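4.2 Budget and purchase order

Costs were worked out before any hardware was ordered. Two arms were shortlisted, the Volton and the Salazar, both with parallel grippers. Quotes came in December, valid for 64 days, so not much time. The Salazar quote left out the mounting plate and the spare finger pads; added back in, the two came out close enough that price was dropped as a deciding factor.

What moved the decision was the share of tasks we could plan in simulation first. Kitchen pick-and-place was modeled in Minia, 7 household layouts, 4 start poses for the base in each. Total 1,386 trials per arm. Compute for this was charged to the existing cluster allocation and is not in Table 3. Staff time is (Ngui, part time; Chiu for the layouts).

Reach turned out to be the expensive item. A short arm needs a rail or a moving base, and a rail costs more then the gripper and controller together. So: counter depth first, arm second. We recomend that order to any group on a small grant. Service contracts were priced separately, Stokier for parts and a local shop for labor, with some 7 percent held back for breakage. Fingers wear out. Cables too.

Grasp checks used potted plants, tableware and food items, mixed sizes. Figure 6 gives one island layout with the arm placed at the seating side.

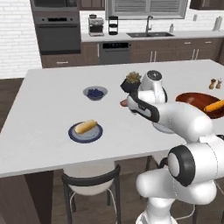 Page last modified: December, 4:07 pm

Figure 6. Simulated kitchen, island layout. Gripper holding a small square planter over the countertop; bowls and plates left out as clutter.

Clutter matters for the budget because it sets the clearance needed under the upper link. Low items such as plates are cheap to plan around. Deep bowls less so. Where clearance failed in simulation we costed a taller pedestal, not a longer arm, and the pedestal won in every layout but one. That layout is kept in the totals.

Open items at time of writing: shipping insurance, floor anchors, second gripper. The second gripper is deferred to next years request.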